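Cleaning a white laminate-free tabletop: the Neltora method for painted and lacquered white surfaces

Scope. These steps apply to painted or lacquered white tabletops and shelves. They do not apply to oiled wood or natural stone.

You will need two microfiber cloths, a bucket, mild dish soap, baking soda and a desk lamp.

1. Clear the surface and dust it with a dry cloth. Grit left in place will scratch the finish during step 3.
2. Mix 6 drops of dish soap into a quart of lukewarm water.
3. Wring the first cloth until it no longer drips. Wipe in straight, overlapping passes from the back edge to the front.
4. For marks that remain, make a paste of baking soda and water. Apply it with a fingertip, leave it for a minute and lift it off with the damp cloth. Do not scrub.
5. Rinse with plain water and dry with the second cloth.

Check the result under light from one side. A white surface goes from bright white to a bluish grey where a shadow crosses it, and this shading is easily mistaken for residue. Move the lamp. Shading moves with it; residue stays put.

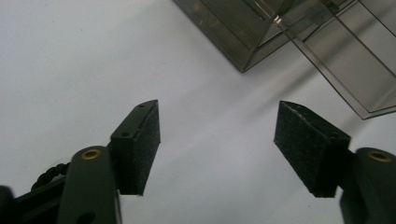

Meireles wrote in to say that the paste dulled a gloss shelf after two applications, and asked whether soap alone would have been enough. On high gloss, yes. Skip step 4 and repeat step 3 with fresh water. Satin and matte finishes tolerate the paste, but test it first on the underside.

Repeat monthly, or after spills. Wash the cloths without fabric softener, which leaves streaks.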